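Notes from the equipment desk: choosing an exam lamp

We've finally done it. After four months of squinting under the old lamp in treatment room two (the one with the droopy arm, you all know it), I was given the job of finding a new one, and several of you have asked how I got on. So I'm taking over the newsletter slot this month to tell you!

I started with catalogues, which was a mistake. Every lamp in every catalogue is the brightest, the coolest and the easiest to clean, and after an evening of that I couldn't have told you one from another. What helped far more was asking the nurses at the Manodholm clinic what annoyed them about theirs. Top of the list was the arm. If it drifts, even by an inch, you end up nudging it with your elbow all through a dressing change, and then you have to stop and wash again. Second was the handle. Theirs has a removable sleeve that goes in the steriliser, but they only bought one, so it's always in there when somebody wants it. 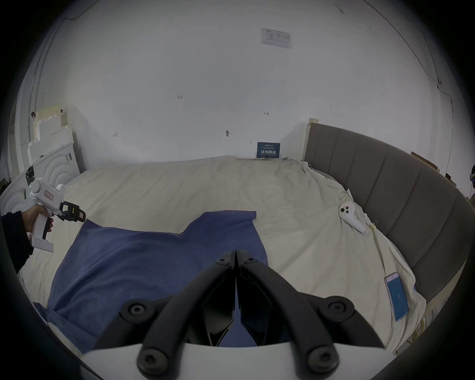
With that in mind I got two lamps in on trial, the Jarska wall model and the Ellora on a wheeled stand. I really wanted to love the Ellora. It rolls beautifully, the base tucks right under the couch, and you can take it from room to room. The trouble is the cable. Our sockets are all on the window side, so wherever I parked it there was a lead across the floor exactly where people step down from the couch. I tried it in all 4 rooms and never found a spot I was happy with.

The Jarska fixes to the wall, so no lead to trip on. It has three joints in the arm and they hold where you leave them, at least they did for the whole of the trial. The light is a nice clean white, and I could tell a pink edge from a red one on my own grazed knuckle (gardening, don't ask). There are two brightness settings. I thought I'd want more, but I only ever used the lower one, and the higher one on the days when it was gloomy outside.

Cleaning was the other big thing for me. Run your hand over the back of the head before you buy anything. The old lamp has a row of vents up there which collect fluff, and you can't get a wipe into them properly. The Jarska is smooth all over, apart from one seam near the switch that I'd keep an eye on.
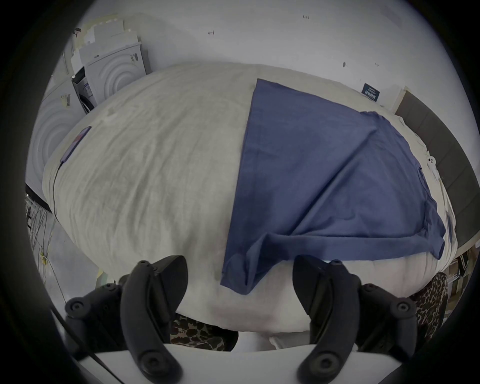
Now, money. The fitting cost was what nearly caught us out. The first quote was 200 pounds on top of the lamp, and that was before anyone had looked at the wall. Room two has a hollow partition and needs a backing plate, so do ask for somebody to come and tap the wall before you agree a price. We went with Abubakar in the end, who sent a fitter round for a look and put the plate in the quote from the start. Spare handle sleeves are 44 pounds for a pair. I've ordered two pairs, having learned from Manodholm!

Fitting is booked for June, starting at 8 in the morning, and room two will be out of use until lunch. Please move your dressing trolleys out the evening before. The old lamp is going to the store cupboard as a spare, droop and all, so if you have the little Allen key for the arm, could you pop it in my tray?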